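PRESS RELEASE

Monday, July 19, 2021

For immediate use

Stevstead's shared lounges get a proper litter pick (yes, indoors)

Hello from Brurar! I'm Stelios Gkikas, I look after the shared rooms side of things here, and I've been asked to write our news up myself this time, so please forgive me if it wanders a bit.

The news first. From this October we're starting the Lounge Litter Round in Stevstead, a regular evening tidy for the kind of room that everybody uses and that never quite belongs to anyone. Student lounges, waiting rooms, the sitting area at the back of the dance school, the room with the telly at the sports club. If it's got a sofa, a carpet and a bin that people keep missing, we want to come and sort it out.

We already do the big stuff. Brurar has been cleaning offices and halls in Stevstead and Ostdale for years, and most of that is hard floors, windows and kitchens, all done on a fixed timetable. What we kept hearing from customers was that the weekly clean was lovely but the room looked a state again by the next evening. It wasn't dirty, exactly. It was cups. Cups, wrappers, tissues, a bit of cardboard from somebody's parcel. You don't need a floor machine for that, you need a person with a bag and a quarter of an hour to spare.

So that's the service. We come in at the end of the day, pick everything up off the floor, look under and behind the seating, empty the bin and put in a fresh liner, straighten the cushions and run a vacuum over the carpet if it wants one. Then we're off to the next room. No shampooing, no moving wardrobes, no six-page survey beforehand (I've filled in enough of those myself).

We ran a trial in Stevstead this spring with 20 rooms, and I did a good many of the visits with Pantelis Dimitriou, who has been with the firm longer than I have and can tie off a bin bag with one hand. I learned a lot! For one thing, I'd always assumed that people dropped things because there wasn't a bin. Nearly every room had a bin. Often it was standing right out in the open with hardly anything in it and the rubbish lying all round it, as if people had been throwing from the sofa and then settling for wherever it landed.

Pantelis Tsolakis, who runs the Andrade Rooms and let us have his upstairs lounge for the trial, put it better than I can. "I used to go round with a carrier bag before I locked up, and I'd be cross by the time I got home," he told me. "Now I turn the lights off and go. The first week I kept going back up to check." He's signed on for the full round from October, and he's asked us to take on the downstairs room as well, so thank you, Pantelis.

A few things we changed after the trial. We start at the sofa now and work outwards, so that whatever comes out from underneath gets picked up in the same go. Wrappers are the worst for that, they slide in at the front edge and stay there. We leave the bin till last. It sounds daft to say it, but for the first fortnight I was changing the liner on the way in and then filling the new one straight away with what was on the carpet.

We've also got stricter about sorting. Clean card goes in one bag and general waste in another, and clear plastic sheeting, the sort that comes round new cushions and flat-pack bits, gets folded down small so it doesn't fill the sack with air. Todor Matić on our Ostdale team had been doing it like that all along, it was the rest of us who had to catch up.

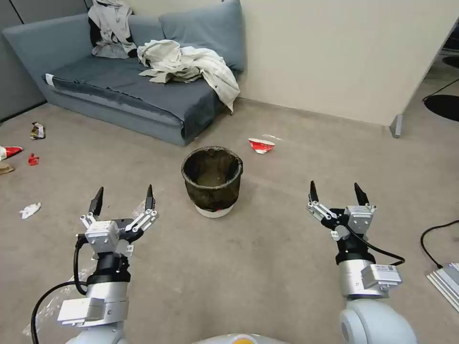
Paper cups deserve a word of their own. They're the thing we pick up most, and they're a nuisance on carpet, because a crushed one nearly always has a last mouthful in it somewhere. Our crews now carry a dry cloth and check the floor underneath every cup they lift. If there's a mark we blot it there and then, and if it won't shift we leave a note for whoever manages the room so it can go on the list for the next deep clean. Tissues get gloves, always. I shouldn't have to write that in a press release but there it is.

If you'd like to make life easier between visits, move the bin. Put it next to the arm of the sofa where a hand can reach it. We tried that in several of the trial rooms and the people using them seemed to take to it without a word from us. A liner that's big enough to fold well over the rim helps too, as it won't slip down inside the first time something heavy goes in.

Now the practical bits. The Lounge Litter Round will cover all of Stevstead to begin with, and Ostdale as soon as we have the people for it. You can book one evening a week or as many as five, and there's no long contract, just a month's notice if you want to stop. We're taking on 2 new evening staff for the launch, both paid posts with training, and we'd be very glad to hear from anyone local who likes a tidy room and doesn't mind a late finish. Vans and kit are provided.

Manolis Mitsotakis-Vlachou, who owns Brurar and started it with one bucket and his brother's estate car, wanted to add a line. "A small job done every day is worth paying someone for. I'm pleased that we can offer it at a price a little club can manage."

The first 50 rooms to sign up will get their opening week free of charge, and that includes any of the trial rooms that want to carry on. Charities and youth groups can ask us about a lower rate, which we'd sooner agree over a cup of tea than put in a table.

To book a visit, ask about the jobs or arrange to come out with a crew for an evening (reporters welcome, wear flat shoes), ring the Brurar office in Stevstead and ask for me. I'm in most mornings. If I'm out on a round, leave a message with whoever picks up and I'll ring you back the same day.

Notes for editors

Brurar is a family-owned cleaning firm based in Stevstead, with a second team in Ostdale. It cleans offices, halls, clubs and shared rooms.

Stelios Gkikas and Manolis Mitsotakis-Vlachou are both available for interview. Pantelis Tsolakis is happy to talk about the trial at the Andrade Rooms but asks that you call after lunch.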